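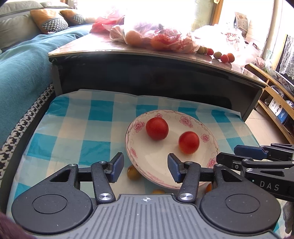
So, hi everyone, thanks for coming back after the coffee break. I want to talk about setting a table when you run a small supper club, and mostly about why I stopped buying matching dishes. When I started the Narnham suppers I thought guests wanted everything plain, white on white, like a hotel. Then I put a round plate with a pink floral border on a blue and white checkered tablecloth, pretty much what's up on the screen, and I loved it! Two patterns that have no business together, and I'd eat off that any night of the week.

(Pause, let them get settled. Ask who has hosted more than ten people at home.)

Okay, money. My first full set came from a restaurant supplier and cost me $2,405, which I still feel in my stomach when I say it out loud. I had 96 pieces, all the same, and every time one chipped I had to order a box of six to replace it. Lucie Vachon, who cooks with me, finally said just go to the thrift store, and we did, on a Tuesday morning, and came home with 38 plates for $142. Some were ugly. We use the ugly ones for bread.

(Next bit is the rules. Go slow, people write these down.)

Keep the sizes close. You can mix any pattern you want, but if one dinner plate is two inches wider than its neighbor the whole table looks crooked. Check the backs for cracks. Run your thumb around the rim. And buy bowls whenever you see them, even if you don't need bowls, you will need bowls.

Tablecloths: I wash mine hot and I don't iron. Berenice Maldonado irons hers on the table itself, over a towel, and I admit they look better than mine.

(If time, tell the Skalard story: the December dinner, power out, soup by flashlight, one guest asking to buy her plate. I said no, then yes, then gave it to her.)

Last thing before questions. There's a sign-up sheet by the door for the plate swap. Bring whatever you're sick of, wrapped in newspaper please, and put your name on the box. Okay, who's got a question?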